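Putting the groceries away: where Prandley has got to

Readers often ask when a machine will unpack the shopping. Aleksandra Domański's group at Prandley spent December on one part of that job, which is picking up pantry goods and setting them down on a shelf. All of the work so far has been done in simulation. The group ran 3709 trials with 14 grocery items, and 74 percent ended with the item standing where it should. Narrow boxes such as Jell-O need a grip on both long sides. A short tuna can calls for a different approach from above.
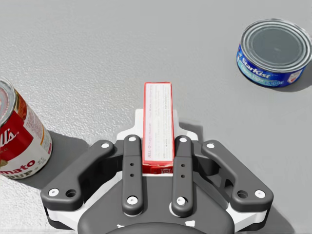
Can a home robot put away a full bag of groceries today?

Single items on a clear table, often. A full bag is still too hard, with soft packets and things lying on top of each other.

Domański wants to move to a real kitchen counter next, at the Skonddale site, starting with 4 of the items. Bags of rice and loose fruit will wait. A shop version for restocking shelves has been discussed with Prullar, but no date has been set.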